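Two grippers, one cable, four weeks 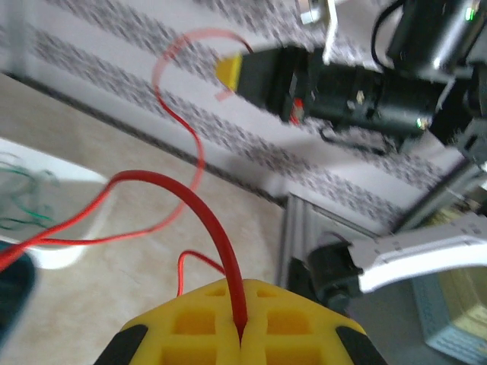
Cable is where cheap grippers go to die. Boxes are easy, cups are easy, a foam block will forgive you anything. A wire moves when you look at it. So when we got the bench to ourselves for most of July, we skipped the usual pick-and-place stuff and gave both arms one job – take a loose red wire, hand it over, lay it down where it's supposed to go. Two gripper designs, same arms, same motors. The printed one is the yellow housing with the ribbed square pockets on top and the black pads at its corners, and the thick red cable looping up out of its slot is a good deal stiffer than the thin wires around it, which made it a handy yardstick all month. If a fingertip couldn't manage the thin stuff it never got near the thick stuff.

The printed design comes out of Clono, a small open-files outfit that will sell you a kit or just let you download the parts. We printed ours. The other contender is the Trilevon, machined fingers, arrives in a box with foam and a calibration sheet. It costs 700 dollars. The Clono, by the time we'd paid for filament, screws and one ruined print, came to 52. Not a fair fight, and not meant to be. The question was what the extra money buys when the thing you're holding is a wire.

Setup took longer than planned. It always does. Réka Pintér ran the arms and wrote the scripts, I swapped hardware and kept the log. Both arms hang off an aluminum frame and the controllers were Beludo boards, which we've used before and mostly trust. First morning went on a loose connector. Second morning went on finding out the first connector was fine.

Week one, Trilevon on both sides. Very nice out of the box. Closes straight, opens straight, no play in the fingers at all when you wiggle them by hand. It picked up the thin wire on the first try and Réka did a small lap of the bench. Then it dropped it. The fingers are hard and flat and the wire rolls between them – you get a good grip for a second or two, then the arm turns and the wire slides out sideways like a noodle. More force helped a bit. More force also left a dent in the insulation, so that was the end of more force.

We tried the rubber sleeves that come in the box. Better. They're thick, though, and once they're on, the fingers don't close all the way at the tip. Fine for the thick cable. Useless for a thin one lying flat, becuase you end up pressing it into the floor and pushing it along.

Week two, Clono on both sides. Ugly first day. The housing flexes. You can see it when the motor closes, a small lean to one side, and our early grasps were all off by the same annoying amount. Réka put an offset in the script and that took care of most of it. The fingertips are the good part. They're small, they taper, and there's just enough give in them that a thin wire settles in and stays there when the wrist turns. I had expected to spend that week writing down failures. By the afternoon of day three I was writing down times instead.

The handover is a different animal. One arm holds, the other comes in on a diagonal, pinches, and the first one lets go. Sounds like nothing. The trouble is the slack. A thin wire keeps swinging after the arm has stopped, and the wrist camera hates it – moving wire turns into a pale pink smear and the software either loses it or decides it's two wires. We had a long argument about shutter speed. We had a shorter one about lights. In the end we did the boring thing and added a pause before the second arm closed. Slower. Worked better.

Over the whole stretch we logged 442 handovers, split evenly between the two designs. I won't print the full table, it's ugly and half the notes are only legible to me. Short version: on the thick cable the Trilevon was clearly ahead, with or without the sleeves. On the thin wire the Clono was ahead by more than I'd have bet, and nearly all of its misses came from the camera, with the fingers in the wrong place to begin with. When it got there, it held.

Wear is another matter. The Trilevon at the end of the month looked like the Trilevon at the start. The Clono had a hairline crack by one screw hole and a fingertip worn shiny on the inside. Reprinting a tip takes around 4 hours and pocket change in plastic, so we kept spares in a jar. But somebody has to notice the tip is worn, and twice we didn't notice until the numbers went soft for a whole morning.

I called Miklós Szalai about that. He runs the harness line at Borbély, a shop that builds wiring for farm equipment, and he's been through more grippers than I have. He wasn't surprised by any of it. "A finger for wire should be a part you throw away," he said. "Buy the expensive hand, print the cheap finger." He has an adapter for precisely this and sent me the file while we were still talking.

So week four turned into something we hadn't planned. Trilevon body, Clono fingertips, Miklós's adapter between them. Took an evening to fit, one of the holes needed drilling out. No lean on closing, soft small tips, and the offset in the script came straight back out. We only got two days of thin wire on it before the bench was needed for other work, not enought to put a number on. Réka wants it on both arms next time, with the thick cable too.

If you're buying now and wire is all you do, print the Clono and spend what you saved on a better camera. If you handle heavier cable, or there isn't a person nearby with time to check tips, get the Trilevon and leave the sleeves in the box until you need them. The adapter file is Miklós's to give out and he says he'll post it once he's fixed the hole.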